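Section 4. Recording hand demonstrations at the bench

Complete Section 3 before you start. The Fundeck arm must be parked and its power switched off at the wall. You will be working inside its reach.

1. Put on the head camera and tighten the strap so it does not slip when you look down.

2. Set out the containers you want the arm to learn. Use the same table the arm is mounted to.

3. Start the recorder and wait for the tone. Hold both hands in view until it stops.

4. Handle one item at a time, at your normal speed. Rest the other hand flat on the table when it isn't needed.
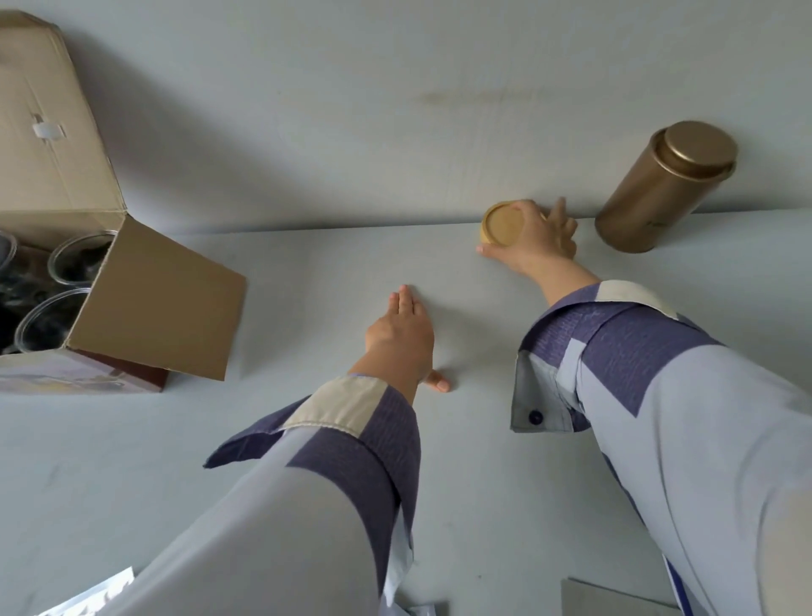
Figure 4-1. Right hand on a gold-coloured lid, left hand resting flat on the table.

5. Let go of the item fully and pause before reaching for the next one. The software splits the recording at each pause.

6. Stop the recorder and save the session under a new name. Do not reuse an old name, as the earlier file will be overwritten.

Note: Metallic finishes can throw off the depth reading. If the preview shows holes in a tin or lid, move the lamp and record again. Raili Laaksonen's build in the shared workshop needed 41 sessions with shiny tins before the grasp settled. Plain cardboard usually takes 10.

Note: Each session is limited to 3,000 frames. Longer tasks should be recorded in parts.

Caution: Do not switch the arm back on until the camera is off your head and you are standing behind the floor line.

Go to Section 5 to check the labels.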